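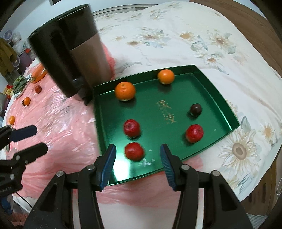

图1 绿色金属托盘,内放苹果与橘子

2026年5月9日
乙烯吸附剂小样,第二轮

本轮比较两种载体:Trirko 的沸石颗粒和 Mendes 的活性炭纤维毡。高锰酸钾负载量按上一轮配方,未改。每种载体做3个平行,另设空白3个,共9个密封罐。罐体沿用 Ronden 的旧罐,硅胶垫圈已全部换新。上轮有2个罐漏气,数据作废,旧垫圈不要再放回抽屉。

气源用成熟苹果,按单罐总重配平,不按个数。称重前擦干表面,果柄保留。有碰伤的一律剔除,伤口处乙烯释放偏高,会把平行样拉散。橘子本轮不入罐,留待混放试验。

取样:气密针抽顶空,每罐连续抽两针,第一针弃去。进样口温度与柱温同上轮。标气走了两遍,保留时间对得上,峰形略拖尾,怀疑衬管脏,下午换过,拖尾减轻但未消失。

观察记录:
沸石组颗粒由紫转褐,先从靠果的一侧开始,袋底基本未变。装袋偏厚,内层没有参与反应,下轮改平铺。
纤维毡组颜色本来就深,看不出终点,只能靠色谱判断。毡边掉屑,有一罐的屑沾到果皮上,已记在罐号旁。
空白组第9罐读数偏低,先查密封,暂不剔除。

湿度问题仍未解决。罐壁有凝水,沸石吸水后容量应有下降,但目前无法把吸水和吸乙烯的影响分开。考虑加一组只放湿滤纸、不放果的对照,注入定量标气后看衰减。Lorkville 那边的冷库7月才空出来,低温组顺延,这之前只做室温。

待办:
订衬管,顺便补隔垫
沸石过筛,去粉
复查第9罐垫圈和罐口
原始谱图拷到共享盘,文件名写罐号,不要只写日期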